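Zavow Drawer Liner, 6 mm closed-cell foam, roll
Reviewed by Mathis Pruvost
12/08/2026

I bought one roll of the Zavow liner to replace the ribbed PVC matting in an eight-drawer steel tool cabinet. The PVC had shrunk at the front edges and left a plasticizer residue on the drawer pans that took two passes with mineral spirits to remove. The cabinet holds hand tools, micrometers, taps and a set of parallels. Two of the drawers are opened many times a day and the rest seldom.

Material
The liner is a closed-cell foam with a smooth skin on one side and a fine texture on the other. The instructions, a single folded sheet, say to install it texture down. I tried it both ways. With the texture up, small taps roll less when the drawer is pulled quickly, but the smooth side slides on painted steel. Texture down is correct unless you use tape.

Nominal thickness is 6 mm. I measured the sheet with a caliper at light contact in several places and found it consistent along the length, with slightly thinner edges. The outer wrap of the roll was creased where the strap had been and I cut that portion off.

Cutting
A fresh utility blade and a steel rule give a clean edge in one pass. A dull blade drags the skin and leaves a torn lip. Scissors work but bevel the edge, which shows where two pieces meet. Cut each piece slightly oversize, put it in the drawer, and trim after a day. The foam comes off the roll under tension and relaxes, and pieces cut exactly to size on the first evening were short at the front by morning. Two of mine were, and I recut them.

Curl was moderate. Rolling the sheet backward and leaving it under a board overnight removed most of it. The last stretch near the core needed two nights.

Oil and solvent resistance
I put drops of way oil, cutting oil, mineral spirits and acetone on an offcut and left them under a glass for a day. The two oils wiped off and left a faint dark ring. Mineral spirits raised the skin a little, and it went down again when dry. Acetone made the skin tacky and left a permanent dull spot. Keep it away from acetone.

There was a mild rubber smell for the first week with the drawers closed. I checked for corrosion under the foam in October, after the first damp stretch, by lifting the liner in the drawer that holds the parallels. The pan was dry and the paint was sound. I have not tested it in an unheated building.

Load
The drawer with the heaviest items carries arbors and a small vise. The foam takes a set under the vise jaws and recovers most of the way in a few hours. Narrow feet are harder on it. A surface gage left in one position for a month produced a dent that has not come out. For heavy items with small contact areas I would use a denser sheet.

Comparison
The Shevchuk mat I have in a second cabinet is denser, thinner and harder to cut. It resists denting better and lies flat immediately, but small round tools roll on it freely. The Tristdale liner, which Toshiko Kamata uses in her inspection cabinet, is closer to the Zavow in feel. She reports that hers lost grip after being washed with dish soap. I washed a Zavow offcut the same way and noticed no change once it was dry.

Price
I paid 97 for the roll, shipping included, from Mivbridge. It covered all the drawers with enough left for one shelf. The Shevchuk mat costs less per roll but the rolls are shorter.

Complaints
The printed grid on the textured side is not square to the edge of the sheet, so it is useless for layout. The skin picks up fine chips and holds them, and a vacuum with a brush head is needed. A wet rag only moves them.

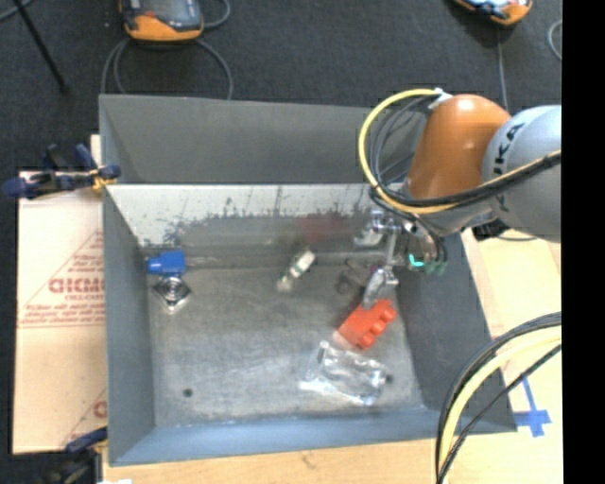 Drawer pans are thin, and once the paint goes they wear quickly under loose steel. The wear starts at the front, where tools slide and stop. Left bare, sheet metal heads toward the finish on the floor of that big gray bin under the KUKA arm, scuffed all over with cloudy scratches and bright patches. A scrap bin can look like that. A pan that holds micrometers should be lined before it does, and for light and medium tools the Zavow is adequate. I would buy it again for every drawer except the one with the vise.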